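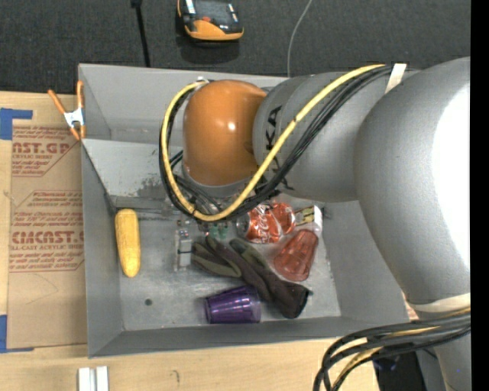 Seed swap season is back!

If you missed the spring swap at the Potorell library, you missed a good one. We had 51 tables' worth of seeds crammed into the reading room, and by noon the tomato end was down to a few envelopes of yellow pear and one very popular jar of something labeled only "Grandma's, big." I took two spoonfuls and can't wait to find out.

The beans were the real treat this year. Corina Costache brought a climbing bean her family has grown for decades, cream with a maroon splash around the eye, and she was handing them out six at a time so they'd go further. She says to wait until the soil feels warm to the back of your hand, then plant them an inch deep and stand back. Mine are going along the south fence, next to the peas (which are looking great, by the way — the cool nights have suited them).

Nerys Gape's talk on saving lettuce seed was packed, and I learned that I've been picking mine far too early. Let the fluff show on most of the heads, shake them into a paper bag, and go back every couple of days for more. So easy! I'm leaving two plants of Khattak to bolt this summer just to try it.

We still have 300 empty seed envelopes at the front desk, free to anyone who wants them. Please write the variety and the year on each one, and if it's a squash, tell us what else was flowering nearby.

The next swap is in July, mostly garlic and early greens. Bring a friend and a pen.

Orla Heffernan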